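Lista de revisión – puesto de demostración manual, cocina 2 (Jalholm)
Tarea: apilar y separar cuencos metálicos
Revisa: Edin Kos
Herramienta: pinza de mano Zirside, dedos azules
Formato Rallside, versión corta

1. PINZA

1.1 Dedos de goma sin cortes ni grasa – OK. Limpiados con alcohol antes de empezar.
1.2 Pasadores de las articulaciones asentados – OK. Ninguno sobresale.
1.3 Varilla horizontal recta, sin holgura – OK.
1.4 Apertura y cierre en vacío, 10 ciclos – OK, el ciclo 7 algo duro. Repetido, bien.
1.5 Tornillos del mango – reapretar. Uno flojo, el de abajo. Hecho.
1.6 Lente limpia – tenía una huella. Hecho.

2. ENCIMERA

2.1 Superficie seca en la zona de trabajo – OK después de pasar el trapo.
2.2 Cables fuera del recorrido del brazo – PENDIENTE. Hay un cable negro suelto a la izquierda, junto al aparato pequeño del dial. No estorba para los cuencos pero si alguien abre el gesto hacia ese lado se engancha. Poner brida.
2.3 Vidrio y cerámica apartados – NO CUMPLE. El plato blanco sigue al lado de los cuencos y la tapa de cristal está apoyada inclinada. Araújo quiere desorden real en las demostraciones, de acuerdo, pero entonces el operador con gafas y calzado cerrado. Anotado.
2.4 Botellas y condimentos – se quedan en su bandeja redonda. Comprobar tapones antes de cada tanda.
2.5 Limpieza general – regular. Mugre en la junta con la pared, no afecta a la tarea, avisar igual.
2.6 Luz – sombra fuerte a la derecha. Aceptable. No mover la lámpara a mitad de tanda.

3. AGARRE

3.1 Un dedo por dentro del borde, otro por fuera – OK. Ojo, con los tres encajados se coge la pila entera, no el cuenco de delante. Si la instrucción es "separar", eso va como demostración fallida y se marca en el momento, no al final del dia.
3.2 Cierre lento hasta contacto. Nada de golpes contra el acero.
3.3 La otra mano fuera de la zona de cierre. Siempre. También al corregir. 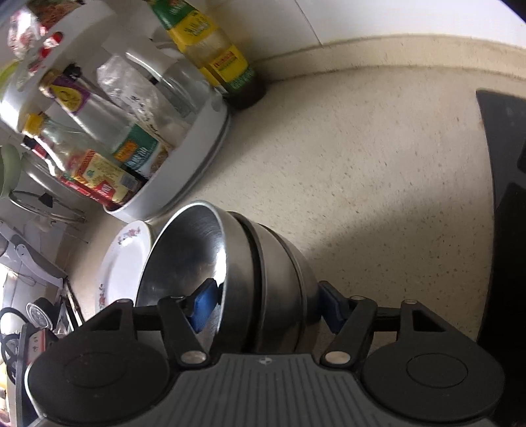

Sobre el 3.1, yo no marcaría como fallida toda toma en la que salga la pila completa – si el operador la vuelve a apoyar y reintenta, esa corrección es justo lo que luego le falta al brazo cuando lo dejamos solo. En las tomas de septiembre las tiramos todas y hubo que repetir. Propongo una tercera casilla, "recuperada", y que conste el motivo. – Araújo

Visto. Añado la casilla "recuperada" en la proxima versión. Mientras tanto a mano, en observaciones, con la hora. Sigue siendo fallida si el cuenco cae o si se toca con la otra mano.

4. REGISTRO

4.1 Espacio en tarjeta – OK, quedan más de 500 tomas.
4.2 Calibración de apertura al inicio – OK. Repetir tras cada cambio de batería.
4.3 Tomas de la tanda – 61 grabadas. Objetivo del puesto 1000, vamos lentos.
4.4 Pausa del operador – no se hizo la segunda. Corregir. Con la muñeca cansada se cierra de golpe y se nota en los datos.
4.5 Nombre de la tarea igual en todas las tomas – había "cuenco" y "bol" mezclados. Unificado a "cuenco".

5. CONTROL REMOTO (mismo puesto, turno de tarde)

5.1 Parada de emergencia al alcance del que maneja – OK.
5.2 Segunda persona junto al brazo – OK, pero sin el otro pulsador. Traerlo de la cocina 1.
5.3 Retardo del mando – sin medir. PENDIENTE.
5.4 Velocidad limitada la primera media hora – OK.

Resultado: apto con reservas. Se puede seguir con la pinza de mano. Mando remoto parado hasta cerrar 5.2 y 5.3.

Cerrar antes de la siguiente tanda: 2.2, 2.3, 5.2, 5.3
Firma: E. Kos

Última actualización: 1 de mayo de 2022
© Rallside – Contacto – Aviso legal – Volver arriba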